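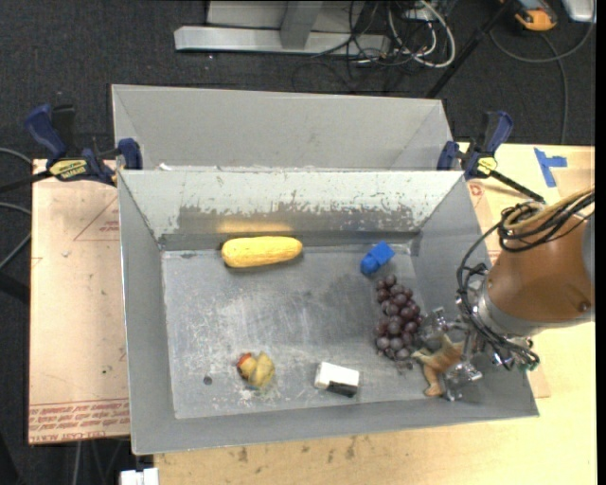

Corn, grapes and a blue toy block in a metal bin.

3 min read

Welville Toy Library: questions we get asked

Updated May. Kwan-ho did the last version, Eimear Phelan did this one in a rush between sessions, so shout if something's wrong.

Where are you?
Hosside Hall, side door, the green one. Front door is the dance school and they don't like being buzzed.

When are you open?
Mornings, 9.30 till noon, term time only. Last loans 11.45 please. We do have to put it all away.

Do I have to live in Welville?
No. Grandparents, childminders, people just staying for the summer, all fine. Need one thing with an address on it.

What does it cost?
£12 a year per family. Childminders £25, and that covers everyone on your register. Under a month left in the school year? Ask So-ying at the desk, she'll usually let you start in September and borrow now.

How many toys can I take?
Four at a time, one of them big. Big means anything on the long shelf: the ride-ons, the kitchen, the Lolen garage, the tunnel. A play food set counts as one toy even if its got 129 bits in it. (That's the big market stall set. We are sorry.)

How long for?
Three weeks. You can renew once by text if no one's waiting for it. The garage always has someone waiting.

Can I reserve things?
Yes, on the sheet by the till or by text. We hold it for one session then it goes back on the shelf.

What if we lose a piece?
Tell us. Honest, it happens every week. Most things we just note on the card. If it's a bit the toy can't work without, like a puzzle piece or the key to the till, there's 50p to pay and you get it back if the peice turns up. Look in the car seat first.

What if it breaks?
Same, tell us, don't glue it. Alasdair Guthrie mends most of the wooden stuff and he'd much rather have the clean break. Superglue makes him sigh.

Do you clean everything?
Hard toys get wiped when they come in, fabric gets a 40 wash. We ask you to give things a wipe before you bring them back too. Sand out of the diggers. Batteries OUT if it's been sitting in the shed.

Do you supply batteries?
Sorry, no. Sizes are on the label on the box.

My toddler puts everything in their mouth. What's safe?
Look for the age sticker on the lid. Red sticker = not under three, small parts. If a sticker has come off, ask, don't guess. And check the set yourself at home before handing it over, we count things but we aren't perfect.

Can I donate toys?
Please do, but message first, the cupboard is tiny. Yes to: duplo-type bricks, train track, dolls' clothes, play food, puzzles with all the pieces. No to: soft toys, anything that needs an app, car seats, helmets.

Anything in other languages?
A shelf of Cantonese board books thanks to Tsz-kin Fang, and a box of Spanish ones from a family who moved back to Cáceres. Borrow like a toy.

Can we stay and play?
Yes, there's a mat and a kettle. Stay with your child, it isn't a creche. Squash is free, coffee goes in the tin.

How do I cancel?
Just bring everything back and say. No refunds on part years.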